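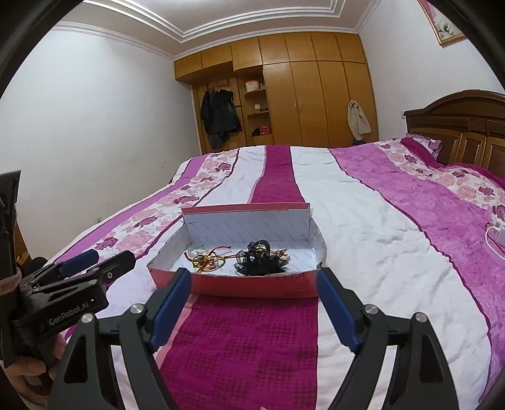

Mariann Pálfi asked after the last review whether the grasp planner should wait for a full segmentation of soft items before it commits to a pick. We tried it both ways in January and have kept the early commit.

Perception: the Osell model now separates hair ties and other small elastic goods by colour cluster. Black items on top of other black items are still merged into one mask, and this is the largest single source of bad grasp proposals.

Data: 2446 demonstrations are in the store, all re-indexed. The time-sync tool rejected 46 of them for drift between the left and right streams. Jenő Bodnár is checking whether those can be recovered - the logs suggest most can.

Planning: two-handed sorting runs in simulation only. Replanning takes 26 ms.

Next period: retrain on the black-on-black cases and hand the labelling tool over to Trendmont. No change to the budget is requested.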